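작업 노트 / 병 표시 테이프 건
2019년 11월 13일

8월에 Orthorpe 쪽에서 넘어온 메모를 다시 읽었다. 투명 페트병 뚜껑에서 몸통까지 빨간 테이프를 세로로 한 줄 붙여 두면 뚜껑이 얼마나 돌아갔는지 눈으로 바로 읽을 수 있다는 내용이다. 테이프가 일직선이면 잠긴 것, 어긋나면 풀린 것. 말은 그럴듯한데 나는 처음부터 별로 믿지 않았다. 뚜껑 쪽 테이프와 몸통 쪽 테이프가 따로 놀기 시작하면 무엇을 기준으로 읽겠다는 것인지 메모에는 한 줄도 없다.

그래도 해 보지 않고 욕만 할 수는 없으니 오늘 크림색 테이블에서 봤다. 먼저 뚜껑 윗면부터. 흰 플라스틱에 빨간 띠라서 색 대비는 좋다. 인정할 건 인정한다. 윗면을 비스듬히 가로질러 옆면으로 넘어가니까 위에서 봐도 방향은 잡힌다.

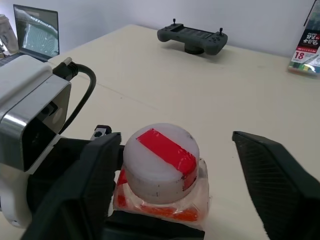
마지막 수정: 2019년 11월 13일

문제는 모서리다. 테이프가 윗면에서 옆면으로 꺾이는 자리가 제일 먼저 상할 거라고 메모 여백에 적어 두었는데, Vimevau 양식에는 그런 걸 적는 칸이 없다. "부착 상태: 양호/불량" 둘 중 하나만 고르게 되어 있다. 반쯤 들뜬 건 뭐라고 적나. 일단 칸 밖에 적었다. 양식 고쳐 달라는 요청은 Jolow 게시판에 75번 글로 올라가 있고 답이 없다.

다음은 기울였을 때. 병을 세워 놓고 읽는 것만 생각한 모양인데 실제로는 들고 기울이는 일이 훨씬 많다. 기울이면 투명한 윗부분은 배경에 묻히고 아래쪽 주황빛 도는 빨강만 눈에 들어온다. 이 거리에서는 뚜껑의 표시를 읽을 생각은 접는 게 낫다. 빨간 테이프를 쓰면서 병 아래쪽에도 비슷한 색이 있다는 건 아무리 봐도 좋은 선택이 아니다. 파란 테이프로 바꿔서 비교하자고 Prosser 회의록에 의견을 넣어 두었다. 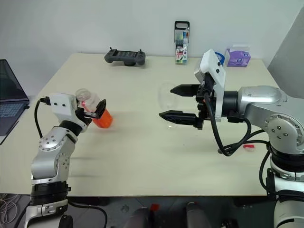

그림 2. 기울인 상태의 병. 아래쪽의 밝은 주황빨강이 먼저 눈에 띈다.

테이블 면도 한마디. 빛이 가운데에서 은은하게 반사된다. 투명한 병을 밝은 베이지색 위에서 보겠다는 것부터가 무리 아닌가 싶다. 어두운 매트 한 장 깔면 될 일 같은데, 깔아 보고 나서 말하기로.

마지막으로 가까이서 본 뚜껑과 목. 내가 걱정한 그대로다. 뚜껑 앞면 테이프 윗끝이 말려서 테두리 위로 떠 있고, 결이 있는 표면 가장자리에는 때가 끼었다. 몸통 쪽 테이프는 번들거리고 주름졌고, 어깨와 만나는 위쪽은 찢긴 데가 있다. 지금은 두 줄이 위아래로 맞아 보이지만 끝이 이 모양이면 어디를 기준선으로 잡느냐에 따라 값이 달라진다. 메모에서 말하는 "한눈에"는 새 테이프일 때 이야기다. 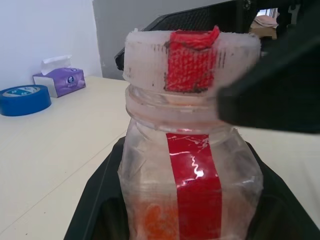
그림 3. 뚜껑과 몸통의 빨간 테이프. 뚜껑 쪽 위 끝이 들떠 있음.

병 몸통도 구겨지고 긁혀서 뿌옇다. 테이프 탓만 할 일은 아니고, 병을 언제 바꿀지 기준부터 정해야 한다. 기준 없이 계속 쓰면 테이프가 나쁜 건지 병이 나쁜 건지 구분이 안 된다.

현재 의견: 보류. 쓰지 말자는 건 아니고, "잠김 확인"의 근거로 쓰기에는 약하다. 방향 참고용 정도.

할 일
- 뚜껑 테두리 위로 넘기지 않고 옆면에만 붙인 것 하나 만들기
- 유성펜으로 선만 그은 것과 비교 (싸고, 벗겨질 끝도 없음)
- 파란 테이프로도 하나
- 병 교체 기준 초안, 17번 항목 밑에 추가
- 어두운 매트 찾아보기

유성펜이 이기면 테이프 메모는 내릴 것.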